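Juni, Eintrag zur Küchenaufgabe, Tisch 2

Angefangen um 8:40. Mebrat hat den Rechner schon gestartet, ich habe nur noch die Freigabe am Controller gemacht und die Kameras kontrolliert. Die Sicht von oben war gegenüber gestern ein wenig verdreht. Ich habe sie nach den Punkten auf der Tischplatte wieder ausgerichtet und danach die Kalibrierung neu gerechnet. Der Fehler ist jetzt kleiner als vor dem Umbau, den Wert habe ich in die Kalibrierdatei geschrieben.

Stand vor dem heutigen Tag: 192 brauchbare Episoden im Satz "Zimik". Ziel für diese Woche sind 222, danach will Kilian einen neuen Trainingslauf auf dem Server in Plunorstead starten. Es fehlen also noch 30. Ich habe zuerst gedacht, dass wir das an einem Tag schaffen, aber mit dem Umräumen zwischen den Episoden dauert es länger, als man meint.

Aufgaben, wie sie in der Liste stehen:
Erdbeere in die blaue Schüssel legen
Orange in das Sieb legen
Flasche vom Teller nehmen und auf den Tisch stellen
Ofentür öffnen, Ofentür schliessen (zwei getrennte Aufgaben, bitte nicht in einer Episode aufnehmen)

Vormittag: 16 Episoden aufgenommen, davon 13 behalten. Die drei verworfenen waren alle mit der Erdbeere. Einmal habe ich den Griff zu früh geschlossen, und zweimal ist die Erdbeere weggerollt und ich musste mit der Hand eingreifen. Nach unserer Regel ist eine Episode ungültig, sobald eine Hand über den Tisch kommt. Ich habe sie im Protokoll mit "Hand" markiert und nicht gelöscht, vielleicht kann man sie später für die Fehlererkennung gebrauchen.

Die Flasche ist die schwierigste Sache im Moment. Wenn sie liegt, muss der Greifer quer zu ihr stehen, und dafür muss ich das Handgelenk fast bis an die Grenze drehen. Mebrat macht es anders: Sie dreht das Gelenk schon weit oben und fährt dann gerade hinunter. Ihre Bahnen sind ruhiger als meine. Ich habe am Nachmittag versucht, es gleich wie sie zu machen, damit wir nicht zwei ganz verschiedene Stile in den Daten haben. Kilian sagt zwar, ein bisschen Unterschied ist gut für das Modell, aber bei so wenig Episoden bin ich nicht sicher, ob er recht hat. Das müssen wir noch besprechen.

Zur Verteilung der Startpositionen: In den alten Daten von Ultside liegt das Obst fast immer am gleichen Ort. Das Modell hat dann gelernt, dorthin zu fahren, auch wenn dort nichts liegt. Deshalb verschieben wir jetzt nach jeder Episode mindestens einen Gegenstand, und nach jeder fünften auch das Sieb oder den Teller. Die Flasche darf auch auf dem Teller anfangen, das hatten wir früher gar nicht. Der Ofen bleibt fest, weil sonst die Aufgabe mit der Tür noch einmal ganz neu angefangen werden müsste.

Von oben, Flasche auf dem Teller, Ofen rechts:
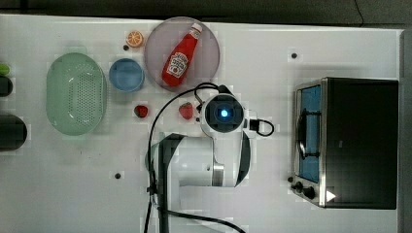
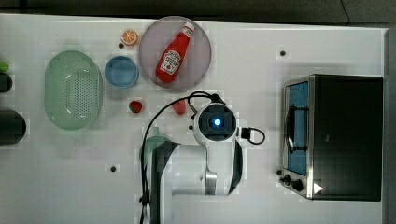 Am Nachmittag noch ein Problem mit der Zeit. Die Bilder und die Gelenkwinkel waren in zwei Episoden nicht synchron, die Winkel kamen zu spät. Mebrat hat herausgefunden, dass der Aufnahmedienst nach der Mittagspause nicht sauber neu gestartet war. Also in Zukunft: nach jeder Pause den Dienst ganz beenden, neu starten, und eine kurze Testaufnahme machen, bevor man etwas Richtiges aufnimmt. Die zwei Episoden sind markiert. Ich will probieren, ob man sie mit einer festen Verschiebung retten kann. Wenn es mehr als eine Stunde braucht, lasse ich es.

Die Textanweisungen zu den Episoden habe ich auch durchgesehen. Wir schreiben manchmal "Schale" und manchmal "Schüssel" für den gleichen Gegenstand. Für das Sprachmodell ist das vielleicht sogar nützlich, aber dann soll es mit Absicht sein und in der Liste stehen. Vorläufig schreibe ich überall "Schüssel". Bei der Orange bitte einfach "Orange" schreiben, ohne Zusatz.

Offen:
Zürcher hat die neuen Fingerauflagen noch nicht geliefert, Kilian fragt nach
Kabel am Handgelenk anders führen, bei starker Drehung zieht es
Skript für die Startpositionen: Sieb und Teller dürfen sich nicht überschneiden, das prüft es noch nicht
Grenzwert für die Episodenlänge festlegen, meine mit der Ofentür sind zu lang

Schluss um 17:20, Arm in Ruheposition, Daten auf den Server kopiert und Prüfsummen verglichen. Morgen beginnt Mebrat mit der Ofentür, und ich mache die Flasche weiter.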